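How to Run a Simulated Robot Arm Table at Your Open Day

Last updated Thu 13 August

We have put on a robot table at the Hebden open day for a good few years now, and every spring, usually in the first week of May, the emails start coming in from other workshops and school clubs who want to do the same thing and would like to know how we go about it. I have been answering them one at a time, which is lovely but slow, so I finally sat down and wrote the whole thing out. Get yourself a cup of coffee, it runs a bit long.

What we do is let visitors drive a robot arm on a screen. There is a simulated room with a table in it, and on the table are round black stands with thin gray rods coming up out of them. A red ball sits on top of one of the rods. The visitor looks out from the robot's hand, with the gripper fingers coming in on either side, and has to bring the open fingers up around the ball and close them. It sounds like very little. Then you watch a grown man lean his whole body to the left to make the arm go left, and you see why we keep doing it.

What you need

A computer that can run your simulator smoothly. We use Warel, and our notes are written with it in mind, but any simulator that lets you put a view on the gripper will do.
A big screen for the crowd and a small one for the driver.
Two hand controllers, one to use and one charging.
A sturdy chair without wheels.
A printed card with the buttons on it, in large type.
Extension cord, tape, wipes for the controllers, a bell (optional, but I would not go without mine).

The day before

Load the scene and leave it running for a while with nobody touching it. If the picture begins to stutter, turn down the shadows first. I wouldn't take them away entirely, though. Shadows on a pale tabletop are the best clue a newcomer has to where the hand is, and once they're gone people drift around quite helplessly.

Go into the settings and put the top speed down to 20 percent. You will feel that this is far too slow, and you will be tempted to nudge it up. Please leave it! You have been driving this thing all week and your visitors have been driving it for no time at all.

Next, save the starting position. Ours is called Plolavska, after the street where the club had its first room, and it is simply the arm held up and back with the fingers wide open and the ball more or less in the middle of the view. Whatever you call yours, put it on a single key and put a bright sticker on that key. You will be pressing it all day long.
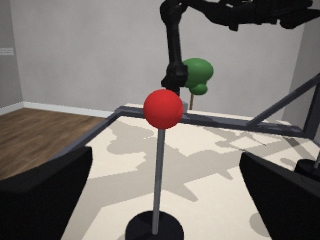

Then drive the whole thing yourself from start to finish, five or six times, as if you had never seen it. Say each step out loud while you do it. This feels silly in an empty room, but it's how you find out that you have been saying "wrist" when the card says "hand," or that you always skip a step with your left thumb and never mention it. I fix something on the card every single year this way.

If your scene has a second arm in it, decide now whether it's going to move. We park it. A moving arm in the background is very pretty on the big screen, and the driver will spend the entire turn looking at it.

Setting up the room

Put the driver side-on to the crowd, so that people can see both the face and the screen. Set the big screen higher than you think, with small children in the front on a rug if you have one. Tape every cable flat.

Leave a clear way in and a clear way out, and have the line form on the side away from the door. At Hebden we had them both on the same side one year and ended up with half the line standing in the hallway next to the bake sale, and I can't say the bake sale minded, but we lost a lot of drivers to brownies.

The 60 second talk

You need a short talk you can give over and over without getting sick of it. Mine goes more or less like this, and you are very welcome to it:

"This is a robot arm in a pretend room, and you are looking out from its hand. Those two black shapes are its fingers. Your job is to get that red ball between them and close up gently. The left stick slides you around, the right stick tips the hand, and the trigger closes the fingers. If you get lost, say 'home' and I'll take you back."

That's plenty. If somebody wants to know about joints and motors, and somebody always does, have them step over to the side and talk to whoever is not minding the line. The engineers will happily find each other.

Walking a visitor through it

1. Seat them and put the controller in their hands before you start talking. People listen much better when they're already holding it.

2. Let them wiggle. Give them a few moments of just moving the sticks with no goal at all. Nearly everybody giggles at this point.

3. Ask them to get the ball centered, side to side. Only side to side. Don't let them go forward yet, however keen they are.

4. Then up or down, until the ball is level with the fingertips.

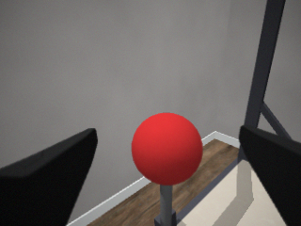

5. Now forward, in tiny pushes. Tell them to push and let go, push and let go. The ball gets big on the screen very fast toward the end and this is where folks tense up and shove the stick all the way over, so I like to keep my voice nice and low and slow here, a bit like talking to a horse.

6. Stop before closing. I make everyone take their thumbs off the sticks altogether and have a look. Is there a gap on both sides? Is it the same gap? If one side is tighter, slide over a touch and look again.

7. Trigger, slowly. When the fingers meet the ball, ring the bell. I ring it for near misses too if the driver is under seven.

8. Press your home key, wipe down the controller, and call up the next person.

A turn done this way takes 2 minutes, sometimes a little more with a chatty driver, and I don't hurry the chatty ones.

When things go wrong

They've gone right past the ball. Very common. Ask them to pull straight back until they can see it again. Don't take the controller out of their hands, even when it would be quicker.

The hand has rolled over and "up" isn't up anymore. Don't try to talk them out of this one. Say "home" for them, press the key, and blame the robot.

They say it's broken. Check that the controller is still awake. Ours (a Bresier, second-hand, otherwise a treasure) goes to sleep if it's left in someone's lap, and it has fooled me more than once in front of a full room.

They've pushed the hand down toward the tabletop. Ask them to look for the shadow of the fingers and to stop when the shadow gets close. Older kids pick this up at once, and some of them start using it on purpose to judge their height, which is a real pleasure to watch. 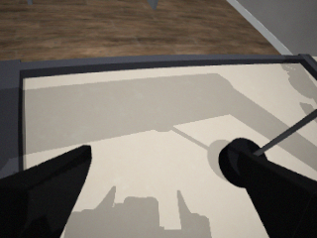
They don't want to stop. Well, good! Offer them a spot at the end of the line, or the harder version if it's quiet. For the harder version we have them go for the rod in place of the ball. It's thin, so there is a good deal less room for being almost right, and the hand has to be tilted a long way over for some of the approaches. Grandparents, in my experience, have the patience for it.

Someone is too shy to drive. Ask if they would like to be the caller. The caller stands by the big screen and tells the driver left, right, up, or down. We've had plenty of children spend half an hour calling and then slide quietly into the chair once the crowd thinned out.

Packing up

Save your settings under a new name before you shut anything down. Write on the back of the button card whatever confused people this time, while you still remember it. Count the controllers back into the box. Then leave the scene open on one screen until the very end, while you're winding up cables and stacking chairs – there is always a family that arrives late, and it costs you nothing to let them have a go.

If you try this at your own open day, write and tell me how it went, and do send me your version of the button card. Mine could still use some work around the right stick.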